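# The Deposit

Ljubica Tomić had sold the house at Brivach for less than she wanted and kept the shed.

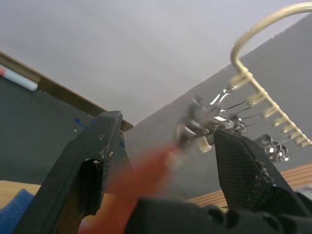

The agreement with the Ó Conaill family gave her until the end of January to clear it. She had thought that was plenty of time, and then it was the twenty-sixth and she had only moved the paint tins. Her husband had run the shed for thirty years and never labelled a thing. Metal pieces hung where he had left them, and she didn't know the names of half of them. She started at the door and worked in.

Bríd Madigan drove over from Pelard at nine with a trailer and a thermos. She backed in badly, got out, looked at the gap between the trailer and the water tank, and left it.

"What's the plan?" she said.

"Tip, keep, your place."

"Why my place?"

"You've got a barn."

They worked until eleven without saying much. Bríd did the heavy end of things. There was a vice neither of them could shift, so they put it down for the new people, along with the bench it was bolted to. Ljubica found a biscuit tin of keys and a ledger with a green cover. She sat down on an upturned crate with the ledger.

It was all in his small capitals. Fuel, wire, seed, a new tyre. Near the back was a page with one name at the top, Rindero, and under it a column of payments. The last line said 1126, and beside it, *paid, leave it there*.

"Who's Rindero?" Bríd asked, reading over her shoulder.

"It's not a who. It's the boatyard. Down past the bridge."

"He didn't have a boat."

"No," said Ljubica.

She rang from the kitchen of the house that was no longer hers, because the phone worked better near the window. A young man answered. He went away and she could hear him talking to somebody older. When he came back he said yes, there was a hull on the back slip under that name, fourteen foot, and the storage was paid up but the motor had never been collected. There was 870 owing on the motor.

"What colour is it?" she said.

"The motor?"

"The boat."

He had to go and look. "Grey," he said. "It's only the undercoat."

Bríd had the sandwiches out on the tailgate when Ljubica got back. She told her all of it, the motor and the undercoat, and Bríd chewed and looked over at the water tank.

"You could sell it as it is," Bríd said. "Somebody'd give you 1000."

"I suppose they would."

"He hated water. He wouldn't come in past his knees at the lake."

"I know. I was the one who liked it."

Bríd put the lid back on the thermos. A ute went by on the road and the driver lifted a hand, and they both lifted theirs.

"Is the yard open this afternoon?" Bríd said.

"Till four."

They loaded the last of the tip pile and tied a tarp over it. Ljubica put the ledger on the front seat of the car — the keys as well, in case one of them was for something down there — and went back to pull the shed door shut. It stuck halfway, as it always had, and she gave it her hip.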